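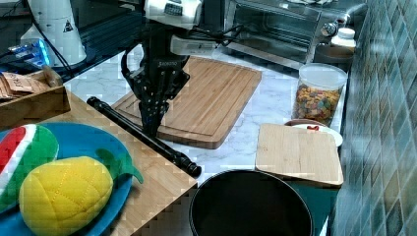

FOR IMMEDIATE RELEASE

Bondine Board Oil goes on sale in Kirkthorpe and by mail

KIRKTHORPE, 26 May 2020. I've been rubbing oil into cutting boards at my own kitchen counter for longer than I'd like to admit, and now I get to tell you the stuff is finally for sale. Bondine Board Oil is the first product from Gukex, my very small company, and you can order it starting today!

I started Gukex because I was tired of throwing out good boards. You buy a nice one, it looks great for a season, and then it goes gray and fuzzy and splits down one end. Mostly that's thirst. Wood dries out and so does bamboo (yes, I know, bamboo is a grass, I get the emails), and a bit of oil every few weeks keeps either one going for years.

So what's in the bottle? Food-grade mineral oil and a little beeswax, warmed together until they blend. No scent and no color added. I did try a lemon version and it made my toast taste like furniture, so we won't be speaking of that again.

Bondine comes in 12-ounce bottles, and a bottle goes a long way if you wipe it on with a rag instead of pouring it all over like salad dressing (I've done it, it gets in the drawers). The first batch is 800 bottles. When those are gone I'll make more, but give me a couple of weeks, because I'm filling them by hand and I also have to sleep.

How I use it

Wash the board, stand it on edge and let it dry all the way, overnight if you can. Put a spoonful in the middle and spread it out with a soft cloth, and do the sides and the back as well. If your board has a juice groove, run a fingertip along it, since that's where the dry spots like to hide. Leave it 5 hours, wipe off whatever hasn't soaked in, and you're good to go.

Please don't put the board in the dishwasher after all that. Please don't leave it soaking in the sink, either! A quick scrub with hot water and dish soap is plenty.

A few people have asked if they can use it on their dark bronze hardware, the towel bars and faucets and so on. I'd say leave those alone. A soft damp cloth is all I ever use on mine, and Bondine was made for boards and spoons and butcher block.
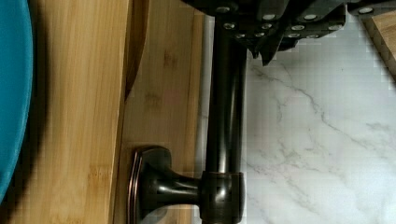

Where to get it

Peltonen, the kitchen store on the square in Kirkthorpe, is carrying it by the register and will bring an order out to your car if you call ahead. Everybody else can order from Gukex by mail. I pack on weekday mornings, and orders of 2 bottles or more ship free through the end of May.

Before I settled on the final blend I sent samples out to home cooks and asked them to be blunt with me. They were! The early version was too waxy and left a haze on darker woods, so I cut the beeswax back and sent it out again, and that's the one we're selling. 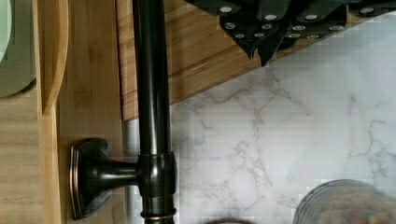 One tester wrote back that the second sample "went on easier and didn't leave my hands sticky," though she'd still like a wider cap. I hear you on the cap. The next batch will have a bigger one, and the label will finally have room for the directions in a type size I can read without my glasses.

Press and store inquiries

If you write about food or kitchens and want a bottle to try, drop me a line at the Gukex office in Kirkthorpe with your mailing address. Stores can ask for the wholesale sheet the same way. I answer everything myself, usually in the evening.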